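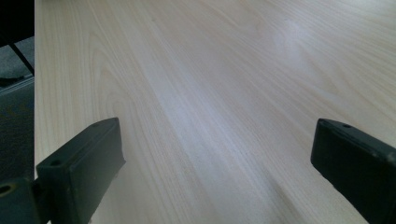 Filed under: Furniture & Surfaces > Finish Problems > Resolved

Sticky table, ongoing

Opened June 2022. Product: Prarden dining table, light wood-grain top, seats six if two of them are on good terms.

Problem as first reported: the top is tacky. Forearms stick to it. Paper sticks to it. A placemat left overnight comes up with a noise like a bandage. The table was fine from December until the warm weather arrived, and nothing was spilled on it that anyone will admit to.

Entry 1
Wiped down with warm water and dish soap. Dried with a towel. Felt great for an hour, then went back to feeling like a movie theater floor. Called Prarden support and was asked whether I had tried wiping it down with warm water and dish soap.

Entry 2
Support suggests the room is humid. Put a cheap humidity meter on the sideboard and ran the dehumidifier for 5 days. The air got drier and the table did not care. My houseplants did, and have filed their own complaint.

Entry 3
Went through the cabinet under the sink to see what has been used on this table. Found a bottle of Geagea lemon polish, two thirds gone. I have been spraying it on every Saturday-ish chore session on the theory that shiny means clean. Support's reply, in full: "Please discontinue any polish." No opinion on what to do about the polish already there, which by my math is a good many coats.

Entry 4
Test patch at the corner by the wall, where no guest has ever sat. Equal parts white vinegar and water on a soft cloth, wipe with the grain, wipe again with plain water, dry. The cloth came away yellow. Did it again and it came away less yellow. Waited until the next morning and the patch was smooth. The rest of the table still had a grip on a napkin.

Entry 5
Did the whole top. It took 7 cloths, one of which is now garbage. Worked in strips the width of the cloth and changed the water when it started to look like weak tea. Do not let the vinegar mix sit on the surface while you answer the phone. There is a dull spot near the middle leaf that I will be calling character.

Entry 6
Setback. Two tacky rings at my usual place. Suspected more polish, scrubbed, no change. These turned out to be from the Trendevitz coasters, the rubbery kind, which had been softening in the afternoon sun and leaving a little of themselves behind. Rubbing alcohol on a cotton swab took the rings off, tested at the corner first. Coasters moved to the patio, where they are welcome to stick to whatever they like.

Entry 7
Support called to ask if I would like to buy a Clavero protective pad for 20 percent off. I asked if the pad was sticky. There was a pause - longer than I'd have liked - and then they offered to check.

Entry 8
22 days with no polish, just a damp cloth and a dry one after. Paper slides. Elbows slide, which takes some getting used to at breakfast. The dull spot is still dull.

Status: closed by customer. Prarden has since sent a satisfaction survey and a coupon for lemon polish.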